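Right, a thread, as promised to the three people who asked. I spent the whole day in the stores of the Catterall collection looking at old weather instruments and I am so happy I could burst. 1/

Quick background. Catterall was a teaching college, long closed, and its science cupboards were packed up and moved twice before they landed where they are now. The catalogue runs to 372 objects. I'd seen perhaps a handful of them in a display case downstairs. 2/

I went for the barometers. There's a stick barometer with a boxwood scale and a maker's label so rubbed you have to tilt it under a lamp to get a single letter. And then the lamp catches it and there's a whole street address! I squeaked. Out loud, in a reading room. 3/

Waltraud Kasten was looking after me for the day and she has the patience of a saint. She brought out the lecture notebooks too, which I hadn't dared ask for. One of them covers a full course on "the air and its motions", with little ink drawings in the margins showing where each instrument should stand on the bench. 4/

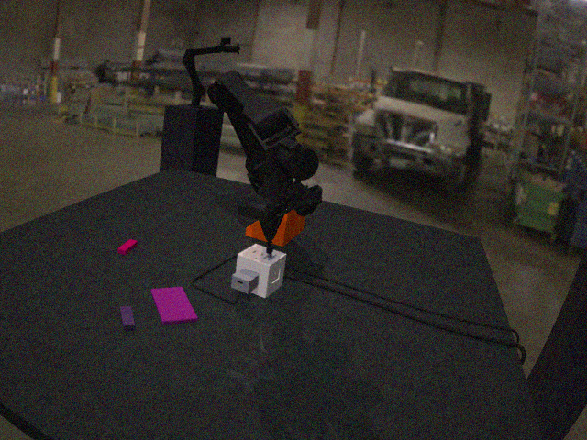

The margins are the best bit. The lecturer writes notes to himself like "do not hurry the mercury" and "students at back cannot see, raise on box". One page just says "failed again" next to a drawing of an air pump. I feel very close to this man. 5/

Oh, and the hygrometers! If you don't know them, a hair hygrometer uses a length of human hair to show how damp the air is. Hair gets a bit longer when it's humid, so you fix one end, run the other round a tiny pulley, and a needle moves. That's it. It's so simple and so clever. 6/

Catterall had two of them, bought together, and the notebook has the class taking readings from both at the same time every morning through one November. They never agree! He plots both lines on one chart anyway and gets the students to argue about which to trust. What a lovely way to teach it. 7/

I copied out as much of that chart as I could before my pencil gave up. There are 243 readings across the notebook if you include the thermometer ones, all in different hands, so you can see the students taking turns. One of them dots every i with a tiny circle. 8/

Someone asked earlier whether any of it still works. The barometers have been drained (mercury, very sensible) so no. One hygrometer has lost its hair. The other has its hair and its needle but we left it well alone, and I kept my hands in my lap like a good girl. 9/

The thing I can't stop thinking about is the packing. A few of the smaller thermometers still have their original cases, with the velvet worn down exactly where a thumb would go to lift them out. Nearly 18 decades of thumbs, if you count the curators! 10/

There's a typed list from the second move as well, and it is a treat. "Brass item, purpose unknown." "Ditto, larger." Waltraud has matched most of them up now. The larger ditto is part of a rain gauge, and its funnel was sitting three shelves away under a completely different number. 11/

If you want to go, you need to write ahead and say which objects you'd like to see. Give the catalogue numbers if you can. Take a pencil, a jumper, and a magnifying glass if you own one. The reading room is chilly and the chairs are hard and I would move in tomorrow. 12/

I'll type up my notes on the hygrometer chart over the next week or so and share them here. If anyone knows about hair hygrometers made for schools and colleges, please, please get in touch, I have so many questions about how they were set at the start of term. 13/

Last one, for those who asked: yes, I did find the second half of the maker's address. It was on the back. 14/14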